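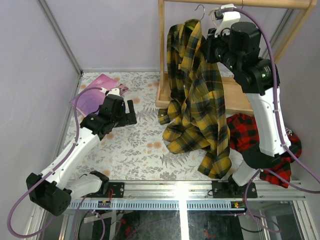
Where does the water go when washing dries?

Hang a dripping T-shirt on a rack in the morning and by teatime it's ready to wear. So where did all that water go? There's no puddle big enough to explain it, and nobody came along with a sponge. The water went into the air, and the way it got there is one of the cleverest bits of everyday science you can find at home!

Tiny bits on the move

Water is made of tiny particles called molecules. They are far too small to see, even with a school microscope, and they never keep still. They jiggle and bump and shove each other all day long, a bit like a playground at break time.

Some molecules move faster than others. Every now and then a really speedy one reaches the surface of the water and shoots off into the air. When lots of them do this, we say the water is evaporating. The escaped water is now a gas called water vapour, and you can't see it at all. (Steam clouds from a kettle are a different thing. Those are made of tiny drops of liquid water, which is why you can see them.)

Doesn't water have to boil first?

No! Lots of people think so, but puddles never boil and they still disappear. Water boils at 100 degrees Celsius, but it can evaporate at any temperature. Even ice can lose water to the air. In the cold fishing village of Gristavik, people hang sheets outside in the middle of winter. The sheets freeze as stiff as doors, and they still get drier, because some of the ice turns straight into vapour without melting first. That trick has a brilliant name: sublimation.

What makes washing dry faster?

Warmth helps a lot. Warm molecules move faster, so more of them can escape.

Wind helps too. The air right next to a wet sock soon gets crowded with water vapour, and some of it goes back into the sock. A breeze sweeps that damp air away and brings in drier air. In Viltov, which sits on top of a very blustery hill, a towel can be dry before lunch.

Then there's space. A sock rolled up in a ball has only its outside touching the air. Spread it flat and the water has far more places to get out.

Damp air slows everything down. On a foggy September morning the air is already holding nearly all the vapour it can, and your jumper may hang there until bedtime and still feel clammy.

Try it yourself

You will need 6 paper towels, a jug of water, some pegs and a tablespoon.

Put one tablespoon of water on each towel. Leave one scrunched up in a bowl and one folded in half, and then in half again. Hang one indoors, one outside in the shade and one outside in the sun. The last one is your choice. Inside a lunch box with the lid on? Behind a curtain?

Feel them every 50 minutes and write down what you notice. Before you start, guess which will win and which will come last. Scientists call a guess like that a prediction, and it's fine to get it wrong.

One more surprise

Lick the back of your hand and blow on it. Feels cold, doesn't it? The fastest molecules leave first and take their energy with them, so the water left behind gets cooler, and so does your skin. Sweat works in just the same way. Dogs don't sweat much, so they pant, and the water evaporates from their tongues instead!

Words to know

Evaporate: to turn from a liquid into a gas.
Molecule: a very tiny particle.
Water vapour: water when it is a gas.
Condense: to turn from a gas back into a liquid, like the mist on a bathroom mirror.

Last updated 30/07/2022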